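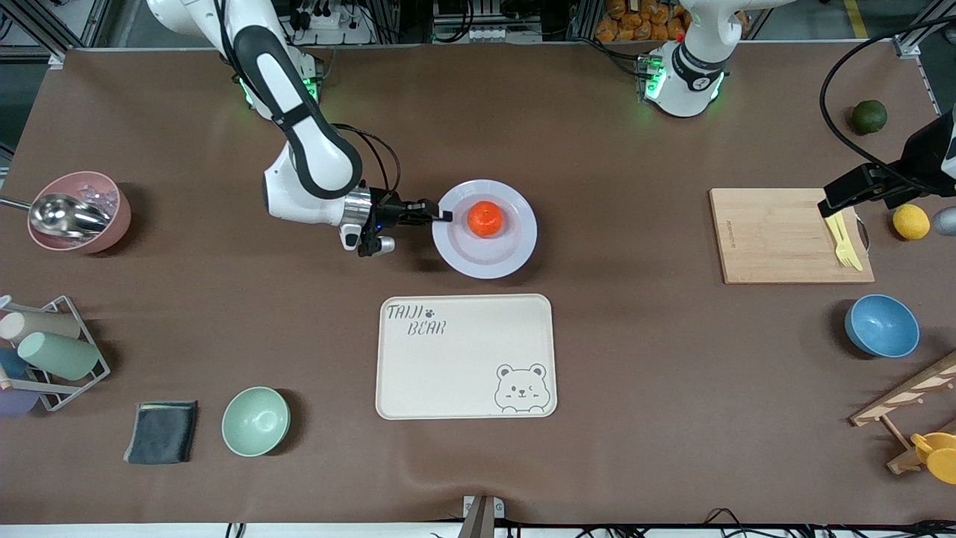
Our project looked at how much space ordinary kitchen things take up on a table once they have been used, and whether a few simple rules for setting them down make the table easier to work at. We chose the topic in the autumn term of our second year at Bukcombe, when four of us were sharing a kitchen with one table and almost no worktop. Most of the trouble in that kitchen came from objects that held very little. The white plate with a single small orange fruit on it is a fair case: the fruit could sit anywhere, but the plate under it has a wide rim and takes the room of a full dinner. The cutting board, with one yellow fork lying on it, is the same problem in a different shape.

Project report: Setting Down and Clearing a Small Kitchen Table
Group 2: Tegwen Prydderch, Halina Żak, Marianna Stępień, Oliwia Bednarek
Supervisor: Wanda Kołodziej
Submitted 26 September 2019

1. Background

The module asked for a practical study of a household task, with a report of no more than 3,000 words before appendices. This is the shortened version for the department web page. The tables of measurements have been left out and can be asked for at the office in Vellstead.

We first wanted to study washing up. Halina pointed out that in our own kitchen the washing up was rarely the thing people argued over. The arguments were over the table. Someone would want to chop an onion and would have to move a bowl, then the tray, then somebody's lemons, and the things moved would end up stacked on each other or pushed to the edge. We decided to look at that stage only, meaning the time between finishing with an object and putting it away.

We read two course texts on kitchen planning. Both say a lot about the distance between sink, cooker and fridge and very little about the surface in the middle. The Tomaszewski handout from the first-year course has half a page on "landing space", which is the free area you need next to a place where things are put down. We borrowed that term and use it through the rest of the report.

2. The set of objects

We wanted a set that was small, easy to replace and mixed in shape. Food had to be the kind that does not spoil quickly or roll far. After some changes the main items were:

a wooden dish rack with slats
a cutting board
a white plate
a blue bowl
a white tray
yellow utensils, including a knife and a fork
lemons, a lime and a small orange fruit

The utensils are light and their colour shows up well on a brown table, which helped when we were going through our notes. The tray has a cartoon bear face on it. Oliwia chose it for its size and raised rim, and it stayed in the set because the face gave us a quick way to say which way round the tray was.
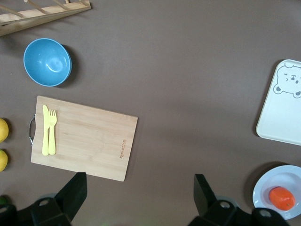
Flat objects caused more difficulty than we had expected. A cutting board is only useful with space at both ends, and if it has a handle, the handle needs space too or it gets pushed against whatever is next to it. In our trials people nearly always squared the board up to the table edge when they began, and by the time they finished it was at a slant. Each person who came after took that slant as the starting position and worked around it.

The rack was the other awkward one. It is open and light, so it looks as if it should fit in anywhere, but nothing can be slid underneath the slats and things set down close to it have to be lifted clear again. We tried it at the corner and at the middle of one long side. The corner was better in every trial. With the rack at the middle of a side, people reached across it.

3. Method

We held 27 trials. In each one a person was asked to lay out the objects as if they were about to make a light breakfast, then to use the board, then to leave the table as they normally would at home. We did not tell them what we were interested in until the end. Most of the people were students from our own building and some were from the Bulthorpe evening class.

Each trial was marked on squared paper by one of us, with the outline of every object drawn in. A second person noted the order in which things were moved. We had meant to time the trials as well but the times depended so much on how chatty people were that we dropped them.

After the first nine trials we brought in three rules, and for the remaining trials we read them out at the start:

Fruit goes in or on something, never straight on the table.
The board keeps one long side clear.
A plate or bowl goes back to the same spot it was lifted from.

Wanda Kołodziej suggested that we should also keep some trials without rules at the end, to check that people were not simply improving because the room had become familiar. We did this for the last four.

4. What we found

The fruit rule made the clearest difference. Lemons left on the table tend to gather at the edges, where they are out of the way of the person working but in the way of anyone coming from the other side. A lime is easily lost behind a larger object. When the fruit was put on the plate or in the bowl, the drawings show one larger free area in place of several small ones, and people used that area without being told to.

The board rule was followed at first and then forgotten. In most of the trials the clear side had something on it again by the end, usually the knife. Marianna thinks this is because a knife has no obvious home once it is off the board, and she may be right, but we did not test it. A cloth or a small dish for utensils would be worth trying.
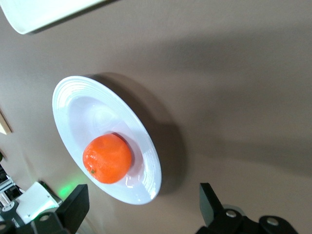 The third rule, about returning a plate to its own spot, was the one people liked least. Several said it felt fussy. It did work, in the sense that the plate stopped drifting towards the middle, but a plate with one piece of fruit on it is quick to pick up and quick to put down, and people wanted to put it wherever their other hand was free. By the end of the trials we had changed our own minds about this rule. If it were up to us now we would give the spot to the bowl, which is deeper and more of a nuisance to move when it has something in it, and let the plate go where it likes.

The tray was hardly used as a tray. Only a few people carried anything on it. The rest treated it as a second table top and put things down on it, which would have been fine if they had then lifted the whole lot away together. They took the things off one at a time and left the tray. When we asked why, the usual answer was that they did not trust themselves to carry it full.

In the four final trials without rules, the fruit went back to the table in three of them. We take this to mean that the improvement came from the rule and not from people getting used to the room.

5. Problems with the study

The main weakness is that there was only one table. A narrower one would probably have forced the board and the rack closer together and given different results. The set was also tidier than a real kitchen. There were no crumbs, packets, post or phone chargers, and in our own flat those are a large part of what is on the table on any evening.

We also drew the outlines by hand, and two of us drew the rack larger than the other two did. We found this out late, in December, when Tegwen laid the sheets on top of each other. The rack outlines were corrected against a measured template and the free areas worked out again. None of the conclusions changed, though the figures for the corner position came down slightly.

Lastly, nearly everyone who took part was a student. Families with small children would put objects down in other places and for other reasons.

6. What we would do next

Halina would like to repeat the work with wet dishes, so that the rack has a proper job and its landing space can be measured. Oliwia wants to try a round table. We have kept the squared sheets and the template, and the next group is welcome to both. Please return the template to the shelf in the project room, as it took a whole afternoon to cut.

Our own kitchen now has a fruit bowl. The board lives on its edge behind the taps.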